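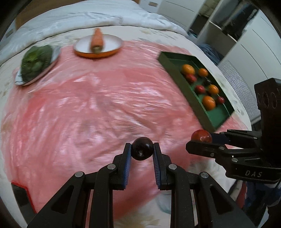
Fruit and vegetables on the pink tablecloth, with the green tray at the right.

The owner of Gisel, a small food shop in Clotstead, receives me at her table and not in her office. She came from Guimarães 10 years ago, and she still decides at home what the shop will sell.

"A cloth like this costs very little and I can wipe it," she says. "My mother had one for the kitchen and one, more beautiful, that we never used."

On the pink plastic each kind of food has its place. The leafy greens have an oval plate, the carrot a round one with an orange rim. The small citrus fruits share a tray with cherry tomatoes, and about this I asked her.

"They are the same size for the hand," she answers. "Customers buy with the hand first. If I put the carrot there, they see only the carrot."

The shop has 34 square meters, so every tray must earn its space. In August she stopped to buy from a large supplier and went to Zetis, a growers' group outside the town. The plums became more expensive.

"Some people complained, yes. But they came back for the plums — and they also complained about the old ones."

She wants to add soup in winter. For the pot, she says, she is still looking.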